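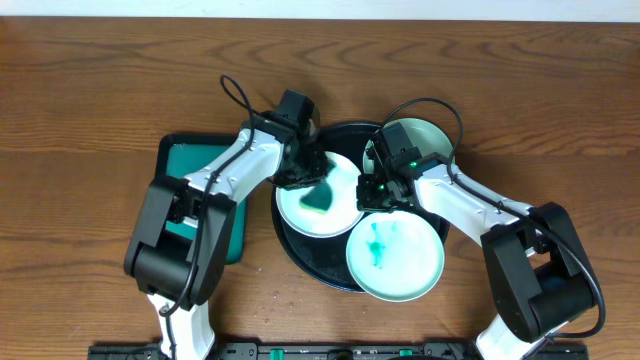

Search Enter keywords Go

The last dinner service in Trultcombe

5 Nov 2025

For most of its history Trultcombe made plates. The clay came down from the pits at Prirnon by cart and later by rail, and the finished ware went out by canal to Zeduston, where it was packed in straw and sold on. At its height the pottery employed 1333 people in a town of 4000. The works closed a generation ago, and the site is now a builders' merchant and a row of flats.

What is left is in people's cupboards. Trultcombe ware was never expensive. It was heavy, cream-coloured and hard to chip, and it was bought by schools, railway canteens and couples setting up house. The commonest pattern was a plain blue line just inside the rim. There was also a green version, sold for two years only, which fetches more at auction for that reason.

The plates are easy to identify. Turn one over and there should be a stamped T inside a ring, with a shape number beneath it. Shape 3238 is the ten-inch dinner plate and turns up everywhere. The soup plates are scarcer. They were made with a wide flat rim, went out of fashion when people started using bowls, and a good many ended up under plant pots.

Prices are modest. A single dinner plate costs the same as a cup of coffee at most car boot sales. Full services are another matter, as they were usually split between children when a household was cleared. A set for twelve with its lids and both sizes of meat dish was sold in Zeduston in September and went for well over the estimate.

Fine grey scratches are usual and mostly come from cutlery. They are metal left on the glaze, and a paste of bicarbonate of soda will shift a lot of it. Brown lines running through the body are cracks that have taken in grease. Some dealers soak them out with peroxide. The plate will look better but it is no stronger, and should be kept for display.

The old glaze is the other thing to ask about. Ware made before the works changed its recipe may contain lead, and the stamp from that period has no ring around the T. Those pieces are best left on the dresser. Later ones can be used every day, though the blue line fades in a dishwasher.

The town museum has two cases of Trultcombe ware on the first floor, along with the pattern books and a pair of plaster moulds. The books are fragile and have to be requested in advance. Entry is free and the museum shuts for lunch.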